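March 10, 2022

Adhesive shelf test, Clikivex batch 11. Read the Maurya data sheet again and still don't buy it. They claim full strength after 80 hours at room temperature. Which room? Ours drops overnight and the Garkamcombe store is worse.

Pulled five strips. Two let go well under 500 g, three held. Kiran Pal says the two were badly wiped. Maybe. I wiped them the same way as the rest, so I'm not writing that down as a cause.
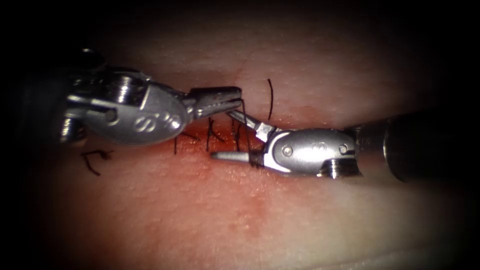
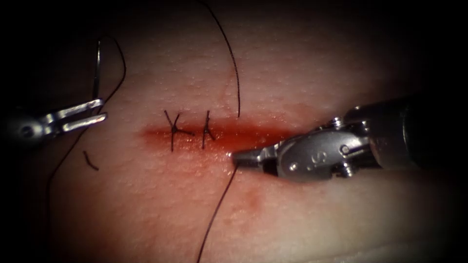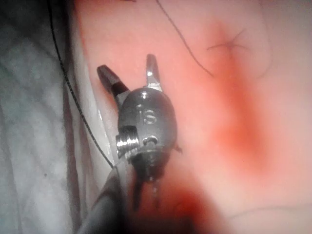
Lot 197 is the only one with a proper storage record, so repeat on that before anyone reorders. Asked Drilwood for their peel numbers, got a brochure. Recheck in May, same jig, new weights.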